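Week 6 handout: Budgeting for a robot cell

Read before the seminar. Bring your own draft budget, even a bad one.

1. Where the first quote goes wrong

A quote for an arm is a quote for an arm. It usually leaves out the gripper, the wrist camera, the mount, the cables, the safety assessment and the person who will spend most of a term getting all of it to talk. If you remember one thing from this week, make it this: ask the seller what is in the box, in writing, and then ask what you would have to buy to pick up one object with it on the day it arrives.

The Soler quote in your reading pack is a fair specimen. Page one has a big friendly number. Page three has the controller license, the mounting plate at $1366 and a training day you can't decline. The Pradell quote looks dearer until you put the same lines side by side, and then they are nearly level. I'm not recommending either. I want you to notice how long it took you to find page three.

2. Hands and fingers

This is where most student budgets fall apart. People fall in love with the multi-fingered hand because it looks like the future. It also has more joints, more wiring and more ways to stop working in the middle of a deadline. A two-finger gripper looks dull in a grant application and does a surprising share of tabletop work.

So before you put a hand in the budget, write down the tasks. Write down the smallest thing it has to hold, how tightly that thing sits against its neighbors, and whether there is any room beside it for a finger to go. A puzzle tray is a good test piece for this. It costs next to nothing, the pieces are packed close together, and a fingertip that is too fat for the gap shows up in the first minute. No brochure I have read gives you that information. 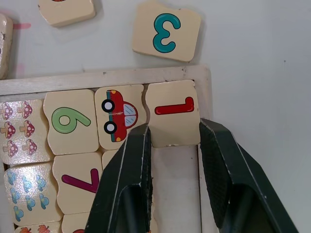
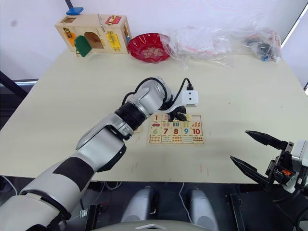 Figures 6.1 and 6.2. Work at a wooden number puzzle. First figure: two-finger gripper at the numeral 1 piece. Second figure: multi-fingered hand over the board, two-finger gripper at right.

Look at the rim of the left finger in 6.1. It is worn and chipped. Fingers are consumables, like brake pads, and should have their own line with a yearly quantity. Most drafts I mark have no such line at all.

In 6.2, look at the cables around the wrist. Ask the vendor who supplies them, what a replacement costs and whether you can fit one yourself. "Contact us" is not a price.

Two different end effectors also means two sets of spares, two drivers and two things to calibrate. There may be a good reason to pay for that. State it in your budget, in one sentence. If you can't, buy two of the cheaper kind.

3. Lines people forget

Spare fingers and finger pads
Spare cables
Camera mounts, and the camera that replaces the first camera
A table that does not wobble
Test objects, including duplicates for when pieces go missing
Shipping both ways for repairs
Software renewal after year one
Someone's hours

The last line is the largest and the one most often set to zero. "The students will do it" is a staffing plan only if the students have agreed and know how.

4. Service contracts

Famelik offers a plan with a 10 day turnaround. Read what starts the clock. In the copy I was given, it starts when the part reaches their bench, and the shipping is yours. The plan costs $3000 a year. Compare that with a spare wrist unit on your own shelf, and remember that the spare gets old too.

I am just as wary of "we'll fix it ourselves." Fine, but then price the tools.

5. Exercise (hand in at the start of the seminar)

Use the Flitholm case in the pack. The lab wants two arms for tabletop work with small parts. Their draft has 17 lines.

Mark every line that is a guess. Mark every line that came from a vendor's web page with no written quote behind it – these count as guesses too. Add what is missing. Then cut the total by a fifth without touching the hours line, and say which tasks the lab gives up as a result.

Answers that give up no tasks will be returned.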